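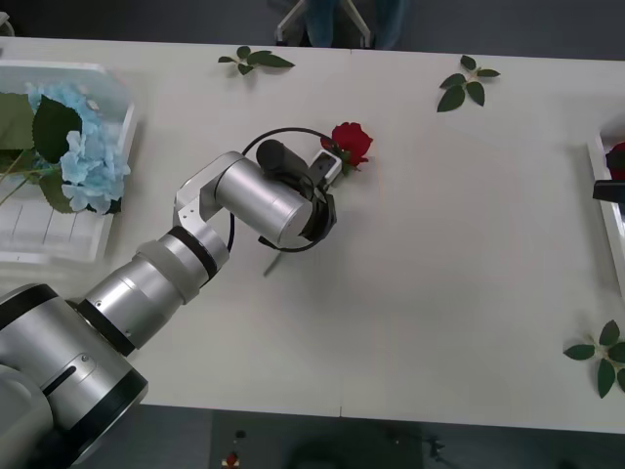 Section 4. Your first bouquet

By now you've got both Pokport arms bolted down and talking to the laptop (if not, go back to Section 3, I'll wait!), so we can get to the fun part, picking up flowers. I always start people on one rose and one arm. It's forgiving, the stem gives the fingers something to hold, and a red bloom on a white table is very easy for the wrist camera to find. Notice that the fingers have the rose by the stem and the petals are sitting out in the open past the gripper. That's the hold you're after every time. The cable has a nice wide loop around the wrist too, and I'll be nagging you about that loop later on.

What you need on the table

The flower pack from the kit box, meaning the fake roses, the fake hydrangeas and the bag of spare leaves. Please don't start on real flowers. I did, in November, with a bunch from the shop in Feldale, and I was picking petals out of things until spring.

Two shallow trays, one for each side. The ones in the box are fine, but any tray with a low rim will do. Magdolna Bíró, who wrote the tray-finding part of the software, tells me the rim matters more than the color.

The vase, if you're going on to 4.3.

A plain tabletop with no cloth on it. A white one is what I use and what the default camera settings expect. If you've pushed two tables together, run your hand over the join and get it as level as you can, or stems will catch there when an arm drags one sideways.

Note: I measured 1000 lux at my tabletop with the ceiling lights on and the blinds down. Dimmer rooms work, you'll just see more "bloom not found" messages.

4.1 Warm up and home the arms

1. Switch on the left arm, then the right arm. Wait for each one to stop clicking.

2. Press Home on the controller. Both arms fold up and then reach out over the table slowly. Keep your hands in your lap while they do it.

3. Let them sit for 20 minutes. I know, I know. You can skip this and everything will still move, but my grip settings were saved on warm arms and yours will match better if you wait. Go lay out the flowers.

4. Check the cable loops. Turn each wrist all the way one way, then all the way back, using the jog buttons. The cable should stay slack the whole time. If it goes tight, undo the clip, feed a little more through and try again.

Caution: never pull a tight cable free while the arm is powered. Hit the red stop first. The wrist can snap back, and I have the bruise to show for it.

4.2 Gather the roses

The idea is simple. One arm collects the stems into a bunch and the other stays out of the way until it's wanted. I do it with the right arm because the right tray is where I keep my roses. If you're set up the other way around, swap the sides in the menu and read everything below in a mirror.

1. Choose Bouquet, then Gather, then Right.

2. Hold the grip button and bring the gripper over the first stem. Come in just under the bloom, where the leaves are. Lower down, the stem is thin and it will roll between the fingers.

3. Squeeze slowly. The force readout should settle near the top of the green band. Leave the maximum at 400 grams for these stems, which is how it arrives from the factory.

4. Lift, carry it to the middle of the table and lower it until the stem touches. Let go. Do the same with the others and lay the stems across one another, all pointing toward you. They don't have to be neat! A bit of crossing helps, as the gripper can then close on all of them in one spot.

5. Park the left arm with its fingers well short of the blooms. Close the right gripper around the stems and leaves just below the flowers and hold.

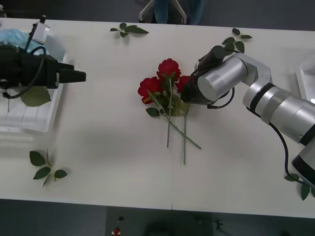

6. With the bunch held, press Save Pose. The software stores the position of both arms, so the next time you can call it up and be most of the way there. Give it a name you'll recognize. Mine are all called things like "roses ok" and "roses ok 2" and I regret it every week.

7. Carry the bunch to its tray and lower it. Open the fingers before you raise the wrist. If you do it the other way around you'll take a leaf with you.

Loose leaves will end up all over the table, and you can ignore them. The bloom finder only looks for petals, and I leave sprigs lying around on purpose when I'm practicing because a perfectly tidy table makes you lazy. The one place I do clear is under the base of each arm.

If you're driving from a chair, as I mostly do, set it back from the table so that your knees are clear of the edge, and keep the controller in front of your chest. The arms can reach 60 centimeters past their bases in the stock setup, and the soft limits in the menu should be set with you sitting exactly where you plan to sit. Sayaka Wada at Matsuda went through this with me over the phone when I got my kit, and she made me do it twice, once leaning back and once leaning in. I grumbled then and I'd make you do it too. Put the limits in before you start practicing tray work, where your attention is on the wrist camera picture and not on your elbows. 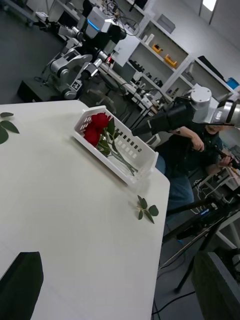

Wrist camera driving takes some getting used to. Your own fingers (well, the gripper's) sit big and dark in the bottom corners of the view, and whatever is between them is roughly where you'll grab. The picture tilts when the wrist tilts. For the first hour I kept steering the wrong way, and then it clicked. If it won't click for you, turn on Level View under Display and the software will keep the horizon flat, at the price of some of the corners.

Note: lay roses in the tray with the blooms all at one end. The software guesses which way the stems run from where the red is, and it guesses badly when you've got heads at both ends.

4.3 Hydrangeas and the vase

Hydrangeas are harder. The head is wide, the little florets hide the stem from above, and the big leaves flop over everything. Come in from the side for these.

1. Stand the vase on the tray before you switch to Vase mode. The tray gives it a rim to stop against if you nudge it. A clear vase is fine, by the way. The cameras don't see it very well, but you tell the software where it is in the next step.

2. Choose Mark Vase and touch the lip with a closed fingertip, once on each side. Go gently and let the contact beep tell you when to stop.

3. Put the hydrangeas in by hand the first time. Yes, it's cheating. You want to practice approaching a standing bouquet before you try to build one.

4. Drop the speed to Slow and bring one gripper in toward the stems, below the blooms and above the lip of the vase. Stop with the fingertip beside the stems, then open.
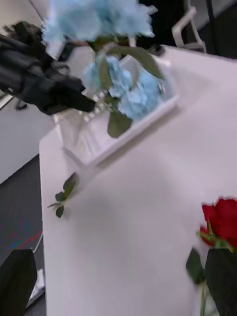

Take your time closing on them. Squeeze until the stems lean toward each other and then stop, and watch the vase out of the corner of your eye. If it starts to slide, open up, back away the same way you came in, and nudge the tray back into place by hand with the arm stopped. You can use the other wrist camera as a second pair of eyes here, and you should. Put it in the big window, with the working arm's own camera in the small one.

5. To add a rose, hold it with the second gripper and bring it in low, bloom first view on your screen, stem pointing down. Tip the wrist once you're over the vase. Lower, open, back out.

Caution: don't run both arms at full speed over the vase. There's a collision check, but it knows about arms and tables. It doesn't know about glass unless you did step 2, and it forgets when you move the tray.

If it goes wrong

Gripper closes and the rose drops: you're too low on the stem. Go back up to the leaves.

"Bloom not found" on a flower you can plainly see: wipe the camera window, then turn the flower so more of the petals face up.

Arm stops halfway and beeps twice: soft limit. Move the bouquet closer to the middle, please don't widen the limit.

Wrist feels stiff in one direction: cable loop again. Red stop, unclip, feed more through.

Vase has wandered: mark it again, both sides.

The full list of beeps and messages is in Section 7, and there's a sheet for spare fingertips from the Vilomville warehouse tucked inside the back cover.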